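Hovix Opens Lengate Storage Hall, Promises to Stop Losing the Chairs

LENGATE, November 8, 2018 — Hovix, the event furniture rental company that has supplied folding chairs to most of the weddings in Lengate and at least one of the divorces, today opened a new storage hall on the Rurnerby road. The building replaces a former feed store, a church basement and the back half of a bowling alley, all of which the company has used at the same time and none of which had a working elevator.

The hall brings the whole rental stock under one roof for the first time. Customers who order chairs, tables and a dance floor can now expect them to arrive on the same truck, an experience many of them had been led to believe was standard.

"We had a very good system, and it lived in my head," said Ashton Halliday, founder of Hovix. "Then in September I took a vacation. When I got back there were 200 chairs at a funeral that had asked for a coat rack. The family was very kind about it. They said everyone had been able to sit down."

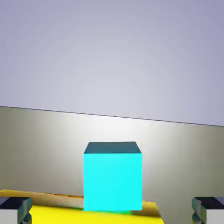 Under the new arrangement, every order is packed the day before delivery and checked by someone who did not pack it. Drivers will carry a printed list, which the customer signs. Late pickups, long the subject of letters to the company, will now be charged to Hovix itself: if a truck is more than 2 hours late, the pickup fee is waived.

The opening also marks the arrival of the Castaño range, a line of stacking chairs with a seat wide enough for an adult who has had dinner. The older folding chairs will stay in the catalog at a lower rate. Hovix has replaced the hinges on them, and customers who remember the hinges are invited to try again.

Boonmee Phetsri, who joined Hovix as operations manager in the spring, led the move. It took 3 weeks, one of them spent on the piano.

"Hovix does not rent pianos," Phetsri said. "I asked where it came from and got a different answer from each person. We moved it anyway. It has its own corner now and it is not in the catalog, but if you are missing a piano, please call."

The hall has a front counter where customers can try the chairs, compare table heights and look at linens in daylight. Small orders can be picked up there without a delivery fee, provided they fit in the customer's own vehicle with the doors closed. Staff will help load. They will not offer opinions on centerpieces, a policy brought in after last year's bridal fair.

Rates for tables and linens are unchanged. Bookings made before the move remain valid, including the ones written on napkins, which have been typed up and filed.

An open house will run through the end of the month. Coffee will be served, and visitors are welcome to sit for as long as they like.

About Hovix

Hovix rents chairs, tables, dance floors and linens for private and public events in Lengate, Rurnerby and the towns between them. The company has 5 trucks, all of them currently accounted for.

Press contact: Boonmee Phetsri, Hovix, Lengate. Calls are returned in the afternoon — mornings are for loading.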